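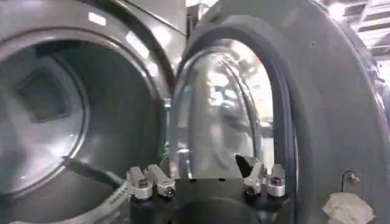 3.2 Bond line preparation and cure

Scarf joints were cut in boat-grade white oak at two slopes, 8:1 and 12:1, and bonded with either Stalleo, an unfilled two-part epoxy, or Fikton, the same base resin thickened with wood flour by the supplier. Blanks were stored in the conditioning room at Ladefoged from January until their moisture content had settled. Mating faces were planed, sanded across the grain with 80-grit paper, vacuumed, and wiped once with denatured alcohol.

Each face received a wetting coat of unfilled resin. After 30 minutes, the adhesive was spread on one face with a notched plastic trowel. Clamps were tightened until a continuous bead of squeeze-out showed along both edges. Higher pressure was avoided, as earlier trials (Frandsen and Nørgaard, unpublished) had given starved joints in oak. All joints were left clamped overnight and then held at room temperature for a further week before machining.

Of the 145 joints prepared, 121 were accepted for bending tests. The others were rejected for slip during clamping or for visible voids in the glue line. Most of the slipped joints were at the 12:1 slope, where the long feather edge gave the clamps little to bear on. A pair of brads through the waste area cured the problem in later batches.

Load was applied at the third points, with the glue line facing the supports at an angle set by the scarf. Failures were classed as wood, adhesive, or mixed, following the Skuvmont grading sheet. L. Frandsen graded all of the broken faces, without access to the batch labels.

Figure 2. Two open laundry machines with a black gripper between them.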